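Chamado 3332 – Gelow não liga depois de queda de luz
Aberto por: Myrtle Escobedo
Data: 2011-09-11
Situação: em andamento

Oi, pessoal! Volto a escrever porque o chamado de março foi fechado sem solução e o problema voltou igualzinho (talvez um pouco pior). Meu cooktop é o Gelow de 2 bocas, comprado na Lorente, e está ligado numa tomada só dele, com disjuntor próprio.

Faltou luz aqui na rua de madrugada. Quando voltou, o painel acendeu, apitou e ficou mostrando E4. Aperto o botão de ligar, ele pisca e volta para o E4. A trava para crianças está desligada, já conferi – segurei a tecla até apagar o cadeadinho.

O que eu já tentei, para ninguém me pedir de novo:

Desliguei o disjuntor por 16 minutos. Nada.
Deixei desligado a noite inteira. De manhã funcionou! Fiz café, fiz arroz, fiquei toda feliz, e na hora do almoço o E4 voltou no meio do feijão.
Troquei de tomada com uma extensão (eu sei, o manual diz para não usar, foi só para testar). Mesmo erro.
Limpei o vidro com pano úmido e sequei bem, porque no outro atendimento me falaram de gordura em cima das teclas.

O rapaz do telefone também perguntou se a panela era própria para indução. É, e ela funcionava até a semana passada. O tipo é este, preta com tampa de vidro:

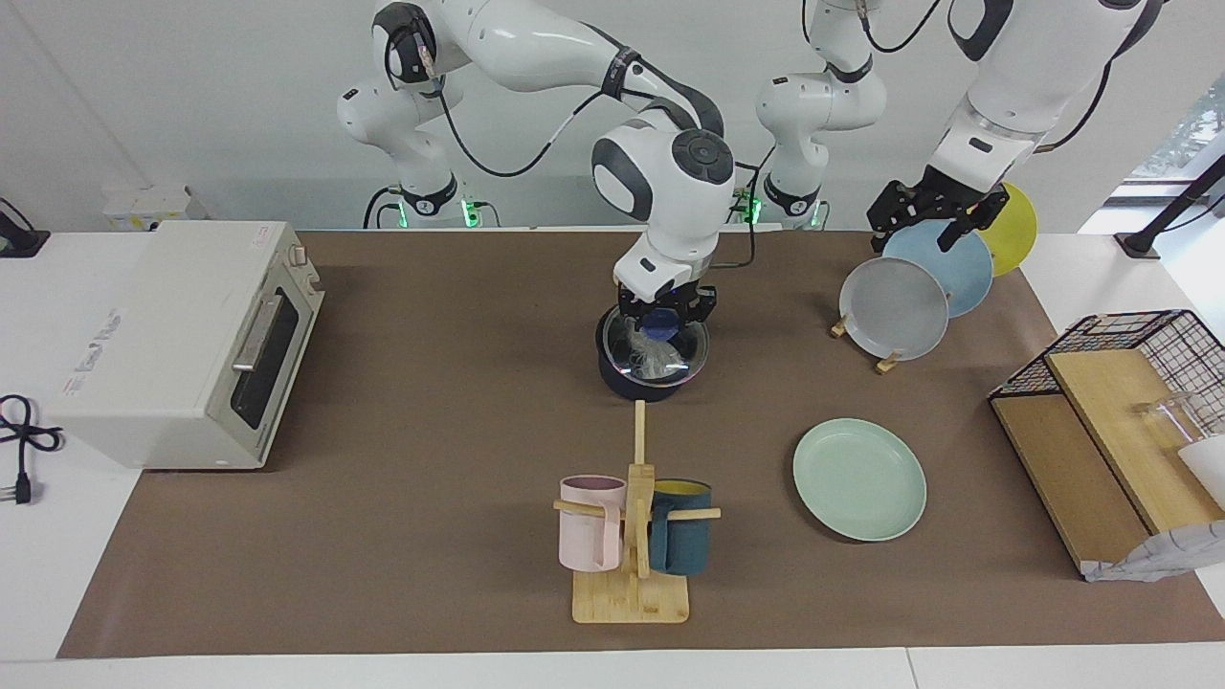

Panela preta com tampa de vidro transparente; à direita, prato azul-claro.

Testei ainda com uma frigideira da minha irmã e com a chaleira, e o erro aparece até sem nada em cima. Então acho que dá para riscar panela da lista, né?

Atualização: a assistência Fenisum me ligou e pediu a voltagem da tomada. Meu vizinho mediu com o aparelho dele e deu normal, 220 e uns quebrados. Falaram em placa de potência, mas a peça viria de Flollcombe e o prazo é de 36 dias. Trinta e seis dias sem fogão, gente! Estou cozinhando num fogareiro emprestado, na área de serviço.

Perguntas que ficaram sem resposta: a garantia cobre queda de luz? Posso levar o aparelho até a oficina, ou isso anula alguma coisa? A nota fiscal já mandei duas vezes, mas mando outra se precisar.

Prefiro contato depois das duas da tarde.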